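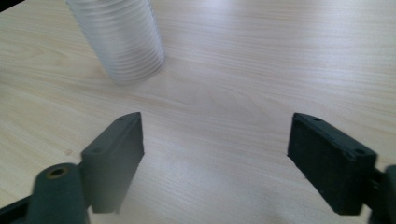

Minutes, eye care coupon club, 03/08/2026

I'm typing these up from my own scribbles, so yell if I got you wrong! Elvia Gallegos ran things and I took notes (badly, I left my readers in the car).

First up was contact lenses. Elvia has worn the monthlies from Mustonen since 2022 and she's switching to dailies because her eyes itch by the third week. Her first order from Dridby came to $92 with shipping. I said that sounded high, and a couple of people told me to go look at what I pay for solution, so fine.

Then we got into the Plerkovberg exam place. You can get your prescription on paper if you ask at the desk, and they need 24 hours if you call later. We agreed to put that on the sheet. Also agreed: the Ateder rebate form goes on the sheet too, with a note that it wants the box tops AND the receipt. I mailed mine in December with no receipt and I'm still waiting.

We talked for a good while about putting in lenses with long nails. No decision there, obviously.

Still to do: I'll fix the sheet, and Elvia will call Dridby about returning unopened boxes. She'll bring the answer next time.

2 comments | Share
Contact us | Back to top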